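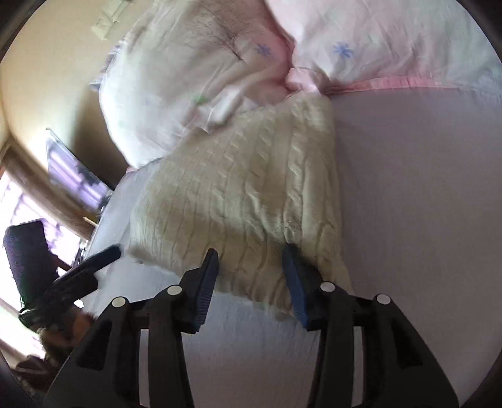 Cream cable-knit cushion on a bed with pale bedding.

Ticket: Tillen parish calendar, wrong feast days
Product: Barkis Church Desk
Customer: Diocesan office, Clilemmont
Priority: Low (raised to High by customer, twice)
Opened: Tuesday, November 25, 2025

Problem as reported: The joint prayer service with the city government shows up on the public calendar as "Private -- Confession." The mayor's office has asked what it is being accused of.

Log

Entry 1. Checked the event. Type is set to 7, which meant "Civic" until the June update and has meant "Confession" ever since. The release notes mention this, in the section on fonts.

Entry 2. Ran a search for type 7 across all parishes. Got 1,004 events. Of those, 116 are real confessions and should stay private. The rest are blessings of fire trucks, school openings and one debate on parking.

Entry 3. Bulk edit stops at 400 records and reports "Success." It reports "Success" at zero records too. 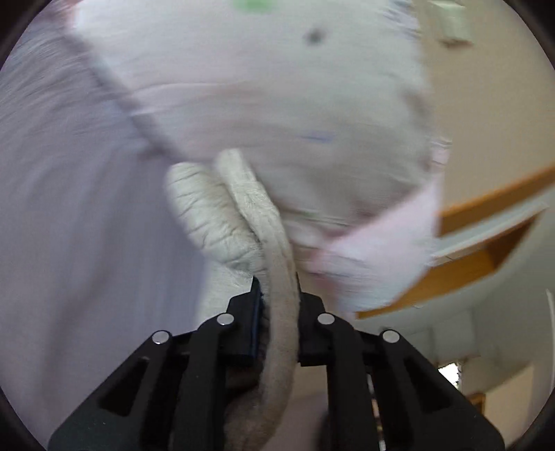 Photo: Đặng / Tillen

Entry 4. Split the job into batches of 100. First batch went through. Second batch moved Easter. Rolled back the second batch.

Entry 5. Cause found: two parishes keep the old calendar and two date fields, and bulk edit writes to whichever it meets first. Left both out and fixed them by hand. Easter is back where the bishops had it.

Entry 6. Customer confirms the service is now listed as "Civic." Customer asks if the mayor can be sent a note. Told them Barkis has no template for that -- they are writing their own.

Status: Waiting on customer
Workaround: Use type 12 for anything involving the government. Do not use type 13.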